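How many demos before a hand-held gripper dataset is worth training on?
Posted in Learning from Demonstration, 3 January 2026
Tags: data collection, hand-held gripper, sorting

Lü
Hi all! I finally have my own hand-held gripper printed and put together and I'm having a ridiculous amount of fun with it. The task is small on purpose: pick up one little part from a bare white table and drop it into a compartment of a clear divided tray. I've recorded 40 demos so far and trained on them overnight. The policy heads for the tray nicely, but it closes the fingers too early or slightly to one side of the part. Do I just need more, or am I recording them badly? My starting view, fingers open and nothing picked up yet:

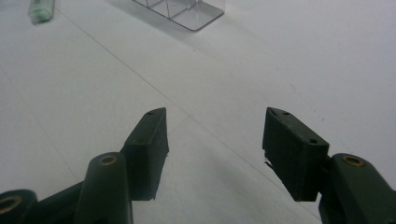

3 replies, sorted by votes

Shaohua Kang
Great little task, and a good starting pose! I'd record more eventually, but I'd look at variety first. My first set for the Alteo sorting project had every part sitting within a hand's width of the same spot, and the policy learned that spot beautifully (and nothing else).

What helped me:

Move the part to a new place and turn it before every single demo. Go out to where reaching feels awkward.

Start from different heights and angles. If you always begin with the fingers wide open and low over the table, it never sees what to do from anywhere else.

Slow down for the last bit before you close. We all rush that part by hand, so there are hardly any samples right where the policy needs them. Early closing was exactly my problem too, and this fixed most of it.

Keep the small misses if you recover from them in one smooth go. Throw away the ones where you stop and think.

Also, those clear trays are sneaky. Mine almost vanished against a white table, so I shift it around every few demos and put a darker sheet under it for part of the set. And have a look at your seam lines! If the table never moves, a line on it can turn into a landmark. I rotate mine.

flurmont_bench
more data. always more data. I did 6 sessions in September and it got better every time

Hasier
Agree with Shaohua on the slow approach. One thing to add: check the timing between your video and your finger width signal. Mine was off by 4 video samples and the policy closed early no matter how many demos I fed it. Open and shut the fingers sharply a few times at the start of a session, then line up the two tracks on that. It takes 2 minutes and it's oddly satisfying when they match.

Lü
Oh wow, the timing is off on mine as well, I just plotted it! Fixing that tonight and then recording a fresh batch with the tray moving around. Will post the curves when I have them.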